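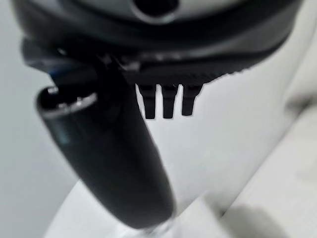 When Venla Karppinen came to the packing hall of Plaltesell, the gripper on cell 2 had a bad reputation. It dropped the caps of cosmetic jars, not every time, but often enough that the operators kept a box beside the fence for the fallen ones.

"They told me the robot was tired," she says. "A robot is not tired. The pads were worn and the zero point had moved."

Karppinen works for Voradach, a small service firm which looks after machines that other companies have built. Her first step in any cell is to do nothing. She stands at the fence for 26 cycles and listens. After this she locks out the air and the power, drives out what pressure is left in the hoses, and puts her hand on the gripper.

The fingers come off first. She cleans the seats with a dry cloth, never with spray, and looks at the contact faces under a lamp. New pads go on in pairs, even if only one is bad. Then the screws are tightened in two rounds, the first one light.

The longest part is teaching. The arm goes down to the tray at a very slow speed, and Karppinen watches the gap from the side, with her chin almost on the table. She writes each corrected point in a paper notebook, also when the controller has saved it. The whole work takes roughly 60 minutes, if the spare parts are in the drawer.

Araceli Llorente, who leads the evening shift, was not convinced in the beginning. She asked for a trial of 200 caps before she would sign the sheet. One was dropped, and they found a crack in it from the mold.

Now the operators do the weekly check by themselves. Llorente has taped the order of the steps to the cabinet door, and she has added a line in red pen: air off before fingers off. The next full service is planned for July, when the line stops for the holidays.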